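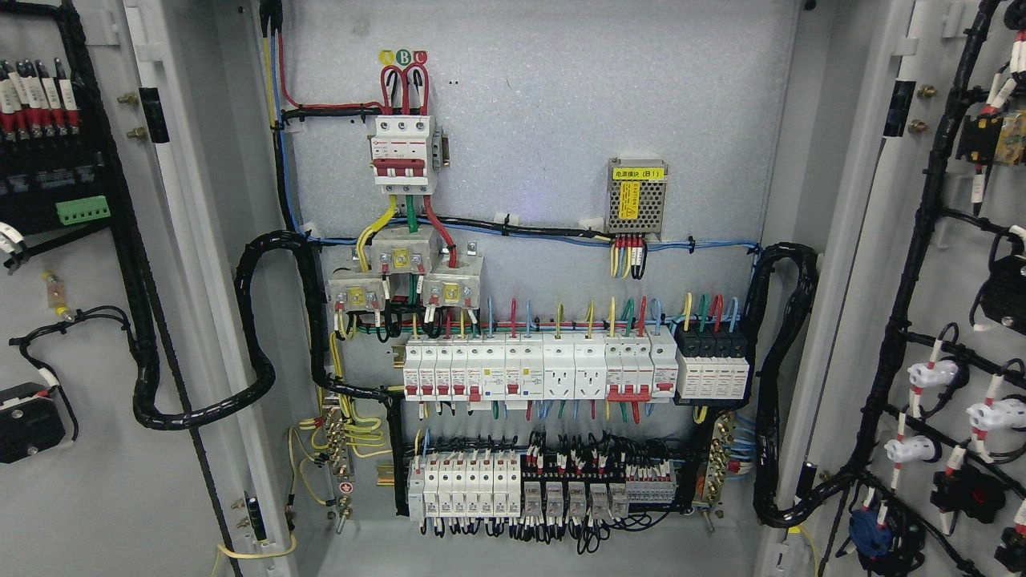 When does a robot get to reach into a control cabinet? When the written rule says so, and our rule at Etness now fits on one page! It used to be 14 pages, and I love the short one. Read the meter first, write the numbers down, get a second person's OK, then move the arm (slowly, please).

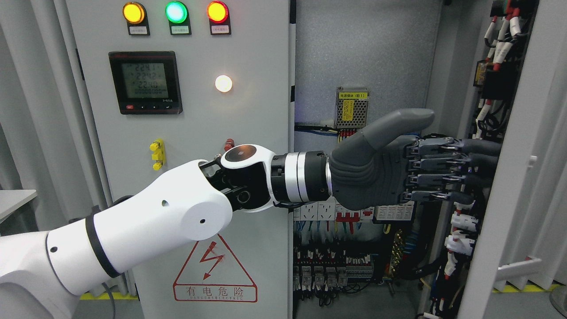
Dezső Juhász wrote back that one page is fine as long as the stop button gets its own line, in bold. Good call, it's going in.

Contact | © Vodance | Back to top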